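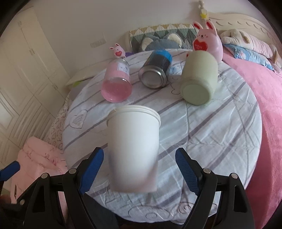 A participant of the May group wrote to us after the course that her gripper "closes well in the hand but not on the screen", and asked which of the two she should believe. We answered her that first she must look at the pads, then at the pins, and only after that at the software. As the same question came from other participants, the notes for Unit 2 are now written in this order.

Print this page
E-mail this page

Caltgate Technical Evening School
Care of the Hand-Held Gripper, Unit 2: Fingers, Pins and Pads
Revised 13 August 2025

What you should have on the bench

The Rowlands hand-held gripper with its camera mounted, the small screwdriver set, a 2 mm hex key, a lint-free cloth, a soft brush, the tray for pins, and the service card of your tool. The service card stays with the tool and not with the person. If you borrow a tool from another bench, you write on the card of that tool.

1. The parts and their names

Each finger is a black linkage with long openings cut in it. At its end sits the blue pad with the textured surface. The linkage turns on round silver pins, and from the camera you can see two of them on each finger. In older handouts the pins are called "axles". Please use the word pin, because the spare parts list of Zerkunden uses this word and orders with "axle" came back to us.

The two fingers are mirror images of each other. They are not exchangeable. When you remove both, put the left one on the left side of the tray.

Left and right are always said as the camera sees them. When the tool is turned toward you for cleaning, the left finger is on your right hand side. This has caused several wrong entries on the service cards.

2. Checking the pads

Open the fingers fully and look at the texture of each pad under the bench lamp. The relief must be even from the tip down to the lower edge. A worn pad becomes smooth first at the tip, and a finger of the glove will slide on it where before it was held.

Press each pad lightly from the side. It should not move on its backing. If one corner lifts, the whole pad is changed. We do not glue corners, also not for one evening.

Pads are changed in pairs. With one new and one old pad the object turns a little when it is lifted, and this is very visible with smooth things such as a plain cup or a bottle.

To change a pad:

- Warm the old pad with your hand for one minute and pull it from the lower edge.
- Remove the rest of the adhesive with the plastic scraper. No metal blade.
- Wipe the backing with alcohol and wait until it is fully dry.
- Set the new pad from the lower edge upward and press it for 30 slow breaths, or simply with the clamp until you have finished the other side.
- Write the change on the card.

The school changes pads after 2000 closings, or earlier if the texture is gone. Mustudo counts the closings for you and shows the number in the Tool window. After a change the counter must be set back by hand, and it is often forgotten.

3. Checking the pins

Hold the body of the tool in one hand and move one finger gently to the left and right, across its normal direction. A very small play is normal. If you hear a click, a pin is worn or its screw is loose. Repeat with the other finger and compare the two. The comparison tells you more than the feeling of one side alone.

Brush the openings of the linkage. They collect fibers, mostly from tablecloths, blankets and soft toys. When the tool has been used in bedrooms or living rooms, please do this brushing every time and not once per week. Fibers turn around the pin and make the finger slow in the last part of the closing.

Do not oil the pins. The oil comes to the pads sooner or later.

If a pin has to be replaced, support the linkage from below before you push the pin out. The linkage is strong in its direction of work and weak from the side.

4. The view of the camera

After each work on the fingers, connect the tool and open the live view in Mustudo. Both fingers must come into the view from the bottom, inclined toward each other, and at the same height. The corners of the picture are black and round. This belongs to the view of our tools and is no reason to clean the lens again.

For the test, place a single object with a plain surface upright on a table and bring the tool over it until the object stands between the two pads, without touch. The distance from the object to the left pad and to the right pad should look equal. Then close slowly. Both pads must arrive in the same moment. If one arrives first and pushes the object, go back to point 3.

Other things may stand behind the object. A busy table is even useful, as you will see sooner if your eye or the software is taking the wrong edge. Only the space between the fingers has to be free.

Now the question from the beginning. When the hand feels a full closing and the screen shows a small gap, the cause was in most cases a new pad without a new zero position. Close the empty fingers, press Set Zero, open, and close again. If the gap returns, the camera holder has moved, and this belongs to Unit 3.

5. Service card

Write the counter value, what you have changed, and your bench number. Write also when you have found nothing. We have now almost 200 cards in the cabinet, and the ones with empty lines are difficult to use.

Homework for next time

Read the spare parts list, page 22, and mark the pins which fit your tool. Bring the card of your bench. Those who did not finish the pad change can do it before the lesson, the room is open from five o'clock.

Print this page
E-mail this page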